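May 17, 2023

Route notes, Nelarby to Drirkville coast drive, second pass. Writing this up fast before I lose the scribbles. Gun-woo drove, I took notes, so any wrong turn is his and any wrong left/right in here is mine.

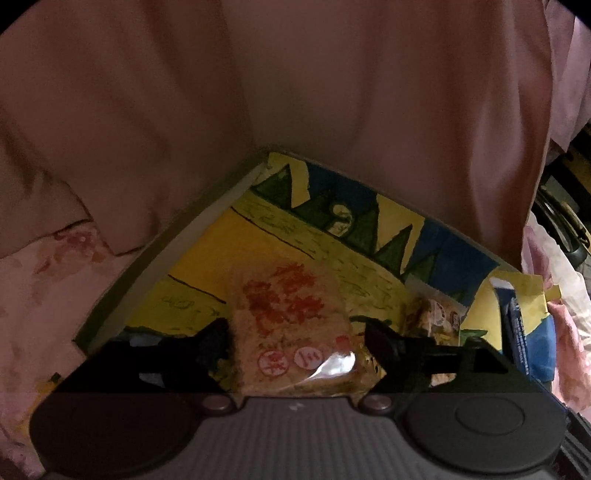
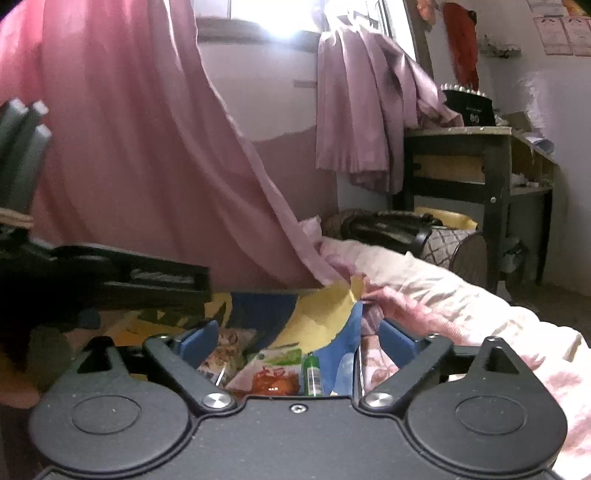
Start point: leave it at the harbor lot in Nelarby. Tried the station lot as the alternative and it's worse, you come out facing the wrong way on a one-way and have to loop past the school. Harbor lot, turn right out of the exit, stay right at the fork. Old draft said "bear left at the church." There are two churches. Strike that.

Getting onto the coast road from downtown: follow signs for Hestolham, NOT the ones for the beach. Beach signs take you down a dead end with a boat ramp. We did it on the first pass and again today. Needs to be in bold in the guide.

Odometer zeroed at the harbor exit. Readings:

- fork: 0
- **Yeo bridge: 13 miles**
- Hestolham turnoff: forgot to read it, Gun-woo was talking

Need that Hestolham number. Could work it out off the map but I'd rather have it from the car like the rest.

Yeo bridge. Single lane, priority to traffic coming from the north, sign is half in the hedge. Pull-out just after on the ocean side, fits two cars, maybe a small camper if nobody else is there. Good spot for the photo stop. The old draft has the stop before the bridge and I think whoever wrote it was driving south to north. Which would explain a lot of things in that draft.

Check: does the whole old draft run northbound?? If so the "on your right" lines all need flipping. Go through line by line, don't trust find and replace.

Hestolham. Bakery closed for the season or for good, could not tell. Took it out of the lunch list for now. The place by the pier does soup and a decent fish sandwich, cash only, restroom is for customers. Public restroom across the road was locked. Ask the visitor center if that's only off season and when it opens, Gun-woo remembers it being open in September.

Overlook trail from the Hestolham pier: map board says 3597 feet one way to the first bench. We walked it, easy grade, one muddy stretch with a plank over it. Not stroller freindly whatever the leaflet says. Did not go on to the second bench, wind was awful.

Hestolham to Drirkville if you stayed the night in Hestolham: go back up to the coast road the way you came in. The GPS wants to send you along the farm lane. It does join up in the end but there's a gate, and it was shut. Add a line: ignore the GPS till you're past the water tower.

County road number changes at the water tower too. Signed 2327 after that point, the draft only gives the old name. Put both, older people in the shop gave us directions by the old name.

Drirkville end. Parking by the lighthouse is metered now, new since the draft. Didn't write down the rate, sorry. Free street parking uphill behind the library, steep walk back. Lighthouse itself shut when we got there so no notes on the stairs or the view. Somebody has to redo that part.

Timing: all day with stops. The draft says "a pleasant morning," no chance. Suggest splitting it with a night in Hestolham and giving both versions, one day and two day.

To do
- rewrite start section, harbor lot only
- Hestolham mileage
- call visitor center re restroom
- meter rate at Drirkville
- lighthouse hours, summer and winter if they differ
- ask Gun-woo for his track off the phone, he said he saved it but he said that last time as well
- redraw the Yeo bridge sketch map, pull-out is on the wrong side

Gas: filled up in Nelarby, saw no other station before Drirkville. Reciept is in the glove box.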